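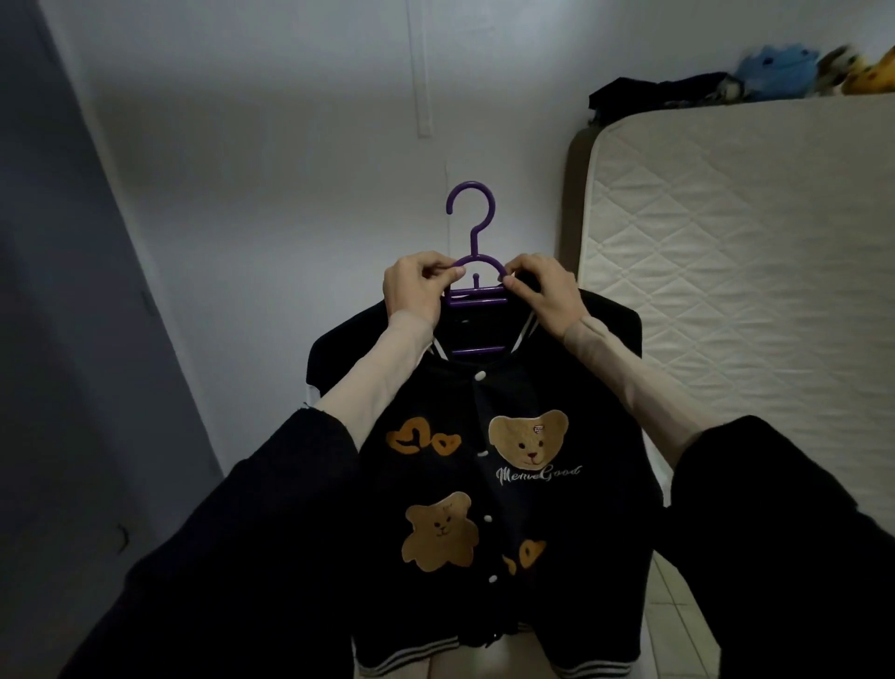 Demonstration gathering

Demonstration gathering is the work of collecting examples of a task being done so that a learning system can be trained on them. In robotics the examples are usually recordings of a person carrying out ordinary work with the hands, or of a person steering a machine through the same work. Each recording is called a demonstration or an episode. A system trained on many episodes is meant to pick up which movement tends to follow from what the camera shows.

The term covers the whole process: choosing the tasks, finding the people and rooms, recording, checking, labeling and storing. The training itself is normally treated as a separate subject.

Contents
1 Background
2 Methods
3 Garment handling
4 Recording procedure
5 Labeling
6 Quality checks
7 Known problems
8 Privacy and consent
9 The Skatum collection
10 See also

Background

Early industrial robots were programmed point by point. A worker moved the arm to a position, stored it, and moved on to the next. This works well when the parts are always the same shape and always arrive in the same place. It works poorly for cloth, food, cables and most of what is found in a home, where the object changes shape as it is handled.

Learning from examples was taken up as a way around this. Instead of writing down every position, the builders show the system many finished runs of the task and let it fit a model to them. The approach moves much of the labor from programming to collecting. A team may spend far longer getting usable recordings than it spends on the model.

Methods

Three methods are in common use, and large collections often mix them.

Teleoperation. A person controls a robot directly, by moving a second arm of the same shape, by holding tracked controllers, or by wearing gloves. The recording contains the exact commands the robot received, so no translation between bodies is needed. It is slow. A task that takes a person a few seconds by hand can take a minute or more through a controller, and the equipment ties the work to one room.

Handheld grippers. A person carries a gripper similar to the one on the robot, with a camera mounted on it, and does the task with that. It is faster than teleoperation and can be taken into homes and shops. Jobs that need fingers, such as closing a snap or turning a collar right side out, remain difficult.

First-person recording. A person works with bare hands while a camera at the head records the view. This is the quickest method and the cheapest to spread over many homes. Its weakness is that human hands and robot hands are not alike, and the hand positions have to be estimated from the video afterward. Some projects add wrist sensors or a second camera to make the estimates better.

Garment handling

Clothing is one of the most requested subjects for demonstration gathering, and one of the hardest. A shirt has no fixed shape. It can be inside out, twisted, buttoned or half buttoned, and parts of it are nearly always hidden under other parts. Two jackets cut from the same pattern will behave differently if one has stiff lining or thick patches sewn to the front.

Putting a garment on a hanger is a common test task. It is normally broken into the following stages:

Picking up the garment and finding the collar
Picking up the hanger and turning it the right way
Passing one end of the hanger into the first shoulder
Passing the other end into the second shoulder
Settling the seams over the ends of the hanger
Lifting the hanger by the hook or by the ends
Placing the hook on a rail, peg or door

The order of the third and fourth stages depends on the person, and instructions usually leave this open. With button-front jackets some people start with the front open and close it once the jacket is hanging, while others feed the hanger in through the neck with the front already closed. Both are accepted in most collections, though they are labeled as different approaches.

The settling stage tends to be the shortest and the most often missed. People do it without thinking, by pinching the shoulder seam together with the end of the hanger and giving it a small pull. In video from the head the fingers may hide the seam at that moment, which makes the stage hard to label from the picture alone.

Hangers vary as well. Wire, wood, padded and molded plastic hangers differ in thickness and in how far they bend, and some have extra bars or rungs below the shoulder bar for trousers or scarves. The rungs can be seen through the neck opening of a garment and have been mistaken for part of the clothing by automatic labeling tools. A collection that uses only one kind of hanger will generally produce a system that has trouble with the rest.

Recording procedure

A session begins with a short check of the camera angle. The hands should stay in view when the person works at chest height, and the camera is tilted down slightly for table work. Long sleeves are either pushed back or left as they are, depending on the project. Some projects ask for bare forearms to help hand tracking. Others ask people to wear their normal clothes - including loose or layered sleeves - so that the system does not depend on bare skin.

The person then does the task at a normal pace. Most instructions ask for the following:

Start and end each episode with both hands visible.
Do not talk through the task unless speech is being recorded.
If something is dropped, pick it up and carry on.
Do not tidy the room first.
Change the garment after every few episodes.

The instruction on dropped items is fairly recent. Older collections threw out any episode with a mistake in it, and the systems trained on them had no example of how to recover when something slipped. It is now usual to keep such episodes and mark them.

The instruction on tidying is kept for a similar reason. Bedding, toys, doors and piles of clothes are part of the places where such systems are supposed to work, and a plain background in every episode teaches very little about them.

Labeling

Labels are added after recording. At the simplest level each episode gets one line of text, such as "hang the jacket". More detailed schemes divide the episode into stages with a start and an end time, and name the hand used in each.

Left and right are a frequent source of error. For hands, the label refers to the hands of the person recording. For garments, two systems exist: the side as worn and the side as seen. When a jacket is held up with its front toward the camera the two are opposite, so a patch on the wearer's left chest is seen on the right. A labeling guide has to pick one and say so on the first page.

Printed or embroidered text on garments is usually copied exactly as it appears, with its capitals. Pictures and patches are named in plain words, such as "bear head" or "heart".

Quality checks

Checks are done partly by software and partly by people. Software can find episodes that are too dark, too short, or missing a data stream. A person is needed to tell whether the task was done as asked, or whether the label matches the action.

A common arrangement is for every episode to be seen by one checker and a small share by two, with disagreements passed to a third. The level of agreement between checkers is often published along with the collection. Low agreement normally points to an unclear guide, and the guide is rewritten before more recording is done.

Known problems

Habit. One person hangs a jacket in much the same way every time. Many episodes from few people add less than fewer episodes from many people.

Fatigue. Movements become faster and less careful late in a session. Session limits are set mainly to deal with this.

Performing. Some people slow down and exaggerate when they know they are being recorded. The effect usually fades after the first several episodes, and these are sometimes left out.

Hidden contact. Force cannot be read directly from ordinary video. How hard a person pinches a seam or pulls on a cuff has to be guessed or measured with a glove, and gloves change the way people handle cloth.

Privacy and consent

First-person recording in homes picks up mail, photographs, screens and other people. Projects deal with this by asking for such things to be put away, by blurring faces and documents before storage, or both. Consent is normally taken from every adult living at the address as well as from the person recording, and most agreements allow episodes to be withdrawn up to a fixed date.

The Skatum collection

Skatum is a collection of household clothing tasks recorded by Skukudside, a small firm with an office in Lenbridge. Recording began in February and took place in 17 homes. The task list has 11 entries, among them hanging, folding, turning sleeves out and closing snaps. The recorders used 127 different garments, most of them their own.

Sessions were limited to 120 minutes, breaks included. Side labels for garments follow the as-worn system. Checking and storage are handled with Tamuno, a labeling program that the firm wrote for an earlier project on kitchen tasks and later extended - the stage names for clothing were added in its second version.

The collection contains no teleoperated episodes.

See also

Learning from demonstration
Teleoperation
Cloth manipulation
Hand tracking
Data labeling

This article was last edited on 24th August.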